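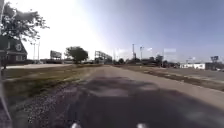
Page last changed: January 7, 2019

Walked the whole outside run before lunch, end to end, and I'm writing it up while I can still read my own scribbles. This is for me and Anitha mostly, but if anybody else is working on the paving survey, help yourselves.

The long straight path first. It's pale gray concrete, fine cracks in it, darker patches once you look further along. I had it down as "good" on the old sheet and I'm moving it to "fair". The cracks are faint but I don't like seeing them on a stretch this straight, where the water has no reason to go anywhere in particular. No point filling anything until we've had a dry spell. I chalked a line at the start and ran the wheel from there, and got 651 feet to the far mark. Did it again on the way back and got the same, which never happens, so I'm going to believe it!

The shoulder on the left going out is loose gray gravel, a narrow strip of it, then grass. The grass is patchy and worn, and I'd bet people step off the concrete to let each other by (I do it myself). Anitha Kurup wants an edging strip between the gravel and the concrete and I keep going back and forth. Savlow quoted us for 100 feet of the steel kind and it isn't cheap. Bramico has a plastic one that I've used before and it heaves up the first winter, so no. If we do edge it, I say do the 100 feet nearest the start, leave the rest, and see what the gravel does by itself.

Handy landmark for anyone doing the wheel alone: line yourself up on the round tree standing by itself on the grass, left of the path. The bigger billboard, the one with the metal frame showing, is just to the right of it. I kept drifting left until I started aiming between those two. The house with the pointed gable and the little round window is no use for this, you lose it behind you almost right away.

Now the asphalt.
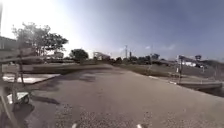

I'm less worried about the surface itself than the stones sitting on it. There's a coarse patch of gravel on the pavement and every size in it, pretty much, from grit up to things you'd notice through a shoe. I bagged four samples and labeled them 1 to 4 in pencil — the marker had dried up — and they're on the shelf over the sink. Please don't tip them out. I want to sieve them against the leftover Jolar mix, because if it matches, we know which pile to blame.

The flat concrete pad on the left needs its own line on the sheet. It's been getting lumped in with the asphalt and it's a different material and a different job. I haven't measured it. The railing over on that side I didn't touch either, but I'd like somebody to go over the bolts.

The grass slope on the right comes down on a diagonal to the pavement, and I'd like to see it in heavy rain before I say anything about drainage. Anitha thinks we need a channel at the foot of it. Could be! Değirmenci had a drawing of one, I think it's in the blue folder.

Still to do: sieve the samples, measure the pad, find the drawing, new marker.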